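Tres noches sin dormir por culpa de Skernwood

Empecé la serie una noche de septiembre, a las 22, con la idea de ver un capítulo y a la cama. Ja. A las tres de la mañana seguía en el sofá, discutiendo en voz alta con el inspector que interpreta Asger Riis - ¡qué hombre más terco, por favor!

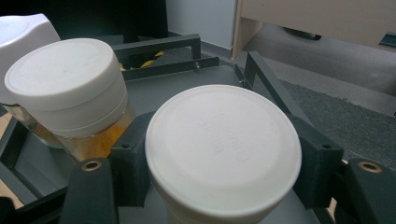
Botes con tapa blanca, en primer plano.

La segunda temporada la escribe Liis Paju, y se nota: menos persecuciones, más cenas incómodas (la del capítulo tres la he visto dos veces). Me contaron que al casting del pueblo se presentaron unas 800 personas y que eligieron a 200, casi todas sin experiencia. Yo quiero mucho a la panadera, que sale poquísimo y se come cada plano.

¿Habrá tercera? Paju dice que ya tiene escrito el primer capítulo. Yo, por si acaso, voy a volver a ver el piloto esta noche.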